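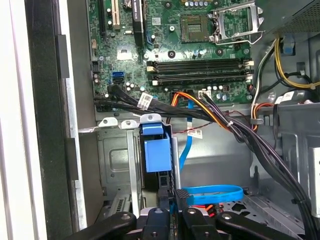 Carte mère dans son boîtier, socket ouvert et emplacements mémoire vides.

Remettre en service un vieux PC de bureau

Ce guide concerne les tours d'occasion que l'on veut réemployer pour la bureautique ou comme petit serveur de fichiers. Comptez une soirée de travail, hors installation du système.

1. Préparer le poste
Débranchez le cordon secteur, puis appuyez cinq secondes sur le bouton de marche. Couchez le boîtier sur une table dégagée et retirez le panneau latéral. Touchez une partie métallique nue du châssis avant toute manipulation.

2. Dépoussiérer
Passez un pinceau souple sur les grilles et les ailettes. Bloquez les ventilateurs avec un doigt avant d'utiliser la bombe à air sec.

3. Contrôler le processeur
Relevez le levier, ouvrez le cadre de maintien et saisissez le processeur par les bords. Sur un socket à broches, ne touchez jamais les contacts. Nettoyez l'ancienne pâte thermique à l'alcool isopropylique.

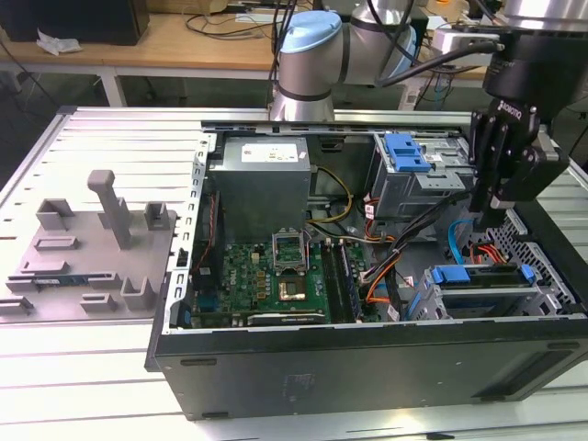

4. Remonter la mémoire
Alignez l'encoche de la barrette sur le détrompeur et appuyez aux deux extrémités jusqu'au clic. Pour deux barrettes identiques, suivez l'ordre indiqué dans le manuel de la carte.

5. Premier démarrage
Remontez le ventirad avec de la pâte neuve, rebranchez son ventilateur et l'écran, puis allumez. Réglez la date dans le BIOS. Si elle se perd à l'arrêt, remplacez la pile CR2032.

Liam Catterall, atelier de Firnurville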